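Salt in canned soup — how low is low enough?

gumbridge_clyde
January 6, 2024
My doctor wants my sodium down. The canned lentil soup I eat for lunch has 668 mg a serving. Is the "reduced" kind worth it, or should I make my own?

ivana_s
Check the serving size first. Mine says 493 mg but the can is two servings.

jshao39
Make your own. Dried lentils, onion, a bay leaf, no salt until it's in the bowl. I stay under 500 mg for lunch that way.

Radomir Z
Disagree. Most people won't cook every week. Buy the reduced can and rinse some plain beans into it.

ivana_s
Rinsing helps with beans, sure, but the broth is where the salt is.

ximeng_y
I'd ask for a urine sodium test before changing much. Mine came back higher than I guessed.
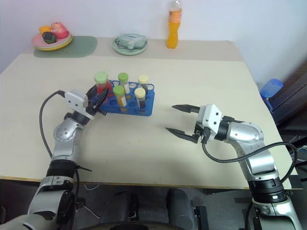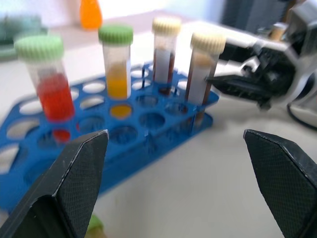 Blue test tube rack, two views

Radomir Z
A test for soup? Just read the label.

ximeng_y
Bread and cheese count too — the soup label won't show you that.

gumbridge_clyde
It is two servings. I'll try the lentils this week and ask about the test in June.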